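Grullow (iPhone/iPad) – anyone else hooked?

Forum: Mobile Games > Puzzle and Word
2 pages of replies condensed to 1

hnepia
Picked this up on a whim in July and I've barely touched anything else on my phone. It's a sliding letter game from Cozma. You get a grid with most of the letters already in, and you push whole rows and columns about until every line reads as a word. Sounds like a dozen other things, I know! The clever bit is that letters you push off one side come back on the other side flipped between vowel and consonant, following a fixed chart (A becomes B, E becomes F and so on), so you're planning two moves ahead the whole time.

I'm on the fourth world, Woltville, and it has completely changed how I play. Would love to hear how other people are getting on with it.

Hamish

kfairweather
Yes!! So pleased there's a thread for this. I finished Woltville last night and I was grinning like a fool. The level with the clock tower, where the middle column is locked and you have to feed everything round it, took me most of an evening and I'd happily do it again. The sounds are lovely too, that little wooden clack when a row settles.

My best score on the daily is 1,739 and I'm quite proud of it, so if anyone has beaten that please keep it to yourself for a day or so.

Lizeth_S
I like it a lot but I'm going to be the grump about the timer. Why is there a timer in a game like this? The whole pleasure is sitting there working out where a stray K is going to end up. Then the bar goes red and I panic and shove something sideways and it's all ruined.

hnepia
You can turn it off, Lizeth. Settings, then Play, then "Relaxed". You still get stars, you just don't go on the daily table.

Lizeth_S
I know you can, but then I'm not on the daily table! That's my point. I want to be slow AND on the table.

huia_c
I'm with Hamish on this one, the timer makes the dailies for me. With no clock everyone who sticks at it would land on the same score and there'd be nothing to compare. They could do a second table for Relaxed players though. That would be easy enough and I'd probably play both.

Has anybody tried it on an older iPad? Mine is fine on the map screen but the tiles lag a bit behind my finger once the grid gets big. Restarting the app sorts it for a few levels and then it creeps back.

clotilde.r
Same here with the lag, Huia. Go to Settings > Display and switch off "drifting leaves". It made a huge difference on mine, and I don't miss them.

I play in English to practise, and this game has been so good for that. I keep a notebook by the sofa for words I meet for the first time. This week I have "wring", "quoit" and "tuft". I adore "tuft".

kfairweather
"Tuft" is a brilliant word. Clotilde, do you use the hint that gives you the meaning? I only found it by accident: hold your finger on a finished line and the definition pops up.

clotilde.r
I did not know this! I have been looking them all up in a paper dictionary. Thank you!

Lizeth_S
OK that's a really nice feature and I take back one third of my grumbling.

Another question though. Level 7 in Isis, the river world. I have the top line and both sides, and the bottom line just will not come. Am I missing something obvious? No full answers please, only a nudge.

huia_c
Nudge: the top line is probably wrong. There are two words that fit it and the game shows both as green.

Lizeth_S
Oh you're joking.

Lizeth_S
Done it! Two moves left! I changed the top line and the rest fell in beautifully. It's a bit cheeky showing green for a word that can't lead anywhere, mind you.

hnepia
I don't think that's cheeky, it's a real word so it should go green. If it only lit up for the "right" one you could just fish for it.

kfairweather
Hmm, I'm on Lizeth's side there. A paler green would do the job, so you know it's a word but you don't know it's THE word. I lost ages on that same level and very nearly gave the whole thing up, which would have been a shame with the clock tower still to come.

hnepia
Fair enough, paler green I could live with. I'll put it in the feedback form along with Huia's second table.

huia_c
While you're in there, ask for an undo that goes back more than one step? One is mean when a single slide moves a whole row.

clotilde.r
No no, please leave the undo as it is! If I could go back for ever I would never think first. One is perfect.

huia_c
We shall agree to differ :) What's everyone's favourite world so far? Mine's still Isis, for the music.

kfairweather
Woltville by a mile. See you all on the daily table tonight, I'm usually on after nine. 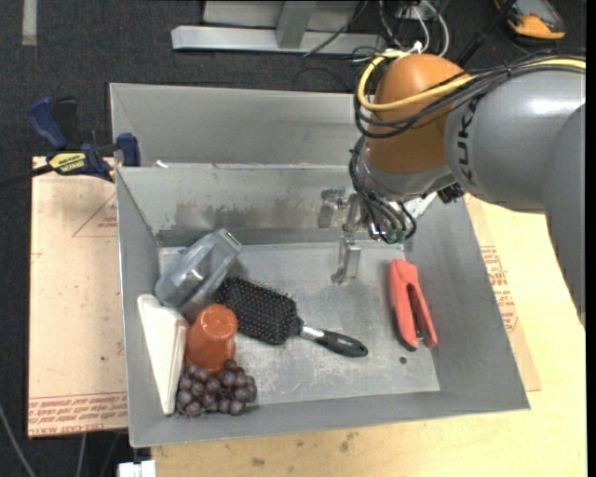
KUKA arm over a grey metal bin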